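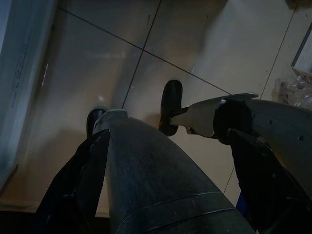
3. Perception and Collision Checking

The wrist camera on each arm sees its own gripper in every image, and in many poses it sees part of the other arm too. Our first depth filter treated all of this as obstacles. The planner then refused to move, or sent the arms on long detours over bare floor.

Leonidas Deligiannis wrote a self-filter that takes the joint angles, projects the arm model into the camera image and masks out the pixels it covers. The mask is grown by 3 pixels to cover calibration error. The other arm is masked as well, but it goes back into the planner as a known moving body, with a margin set in the config file.

Glossy tile was the second problem. Reflections left holes in the depth image, and grout lines sometimes came back as thin ridges. Fotis Mitsotakis-Vlachou fitted a plane to the floor and dropped points close to it. This loses very flat objects, such as a sheet of paper.

We replayed 179 recorded poses through the old and new versions. The new one gave a valid plan for 140 of them. Most of the failures were poses where both grippers were low and close together, and the margins overlapped before any motion began.

3.1 Open issues

The mask lags when the arm moves fast, as joint states and images are matched by nearest timestamp only. Interpolating the joint states is on the list for Trirkalar version 2.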